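Lorkville seating firm to close dye house and buy in finished cloth

Contract furniture maker Simard will shut its dye house at Lorkville in July and buy all upholstery cloth ready dyed from the Kalis mill at Clova, the company has confirmed. The change affects 18 posts. Simard said 11 of the workers concerned have accepted jobs in the cutting room next door and that talks with the others are continuing.

The dye house has two pressure vessels, the older of which was due for replacement this year. Quotes for a new vessel and the effluent treatment now required by its discharge permit came in above the budget set for the whole site.

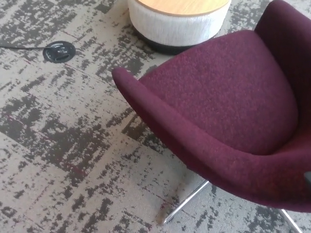

Under the new arrangement Kalis will dye the yarn before weaving, whereas Simard has until now dyed plain cloth by the piece. Piece dyeing suits short runs, as undyed rolls can be held in stock and coloured to order. It gives a largely even shade on a single fibre. Mixed effects, such as a burgundy ground flecked with darker purple and brighter red, are simpler to control when each yarn is coloured separately. The drawback is the minimum order, which Kalis has set at 200 metres per colour.

Lionel Pruvost, operations manager at Simard, said the range would be cut to 50 shades to keep within that limit. "Most of the colours we are dropping sold less than one roll last year," he said. "Customers with existing furniture can order matching cloth until the end of the month before closure. After that we will offer the nearest shade."

Delivery times are expected to rise from four weeks to six. Prices for current contracts are unchanged.
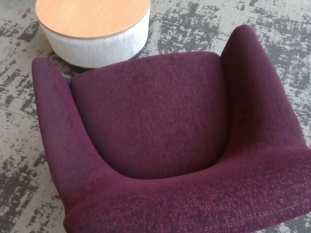
Plum-purple upholstery fabric with lighter pink flecks on a rounded armchair.

Simard used about 1120 cubic metres of water a month at Lorkville — most of it in rinsing — and will give up its abstraction licence once the vessels have been drained and removed. The building will be kept for storing foam and finished frames. Kalis said it would add an evening shift at Clova, starting at 4 pm, to handle the extra work.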